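Home Files Notes Issues Wiki

Pilley Table Notes

Last updated Sunday, September 1, 2024

Pilley is a small collection of notes on short jobs done at one table. It lives in the Gwilliam folder for historical reasons, the history being that Gwilliam had space left.

What's in it: 100 entries, plain text, one job per file. Each gives the thing handled, where it started, where it was meant to end up, and a remark. The remarks run to 400 characters at most, a limit brought in after an entry on folding a dish towel turned into a memoir.
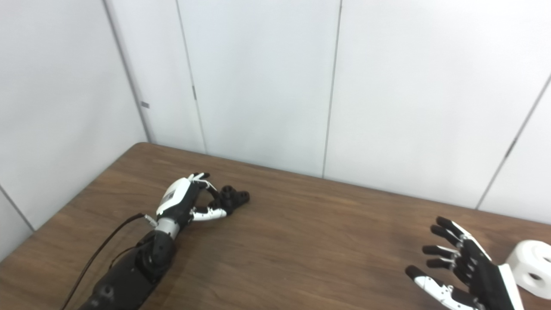
The tabletop counts as one surface. Early entries split it into "near," "far" and "the bad corner," and no two of them agreed on which corner was bad. Those labels are still in files 3 through 5. Please don't copy them.

Known problems: "left" means left as you face the wall — except in the Drerositz batch, where it means whatever the writer felt that morning. Spelling is as found. One file is empty and has been downloaded more than any other.

Use it for whatever you like, and say where you got it. Corrections go in the issues tab. The next batch is due in November.

3 comments · 5 shares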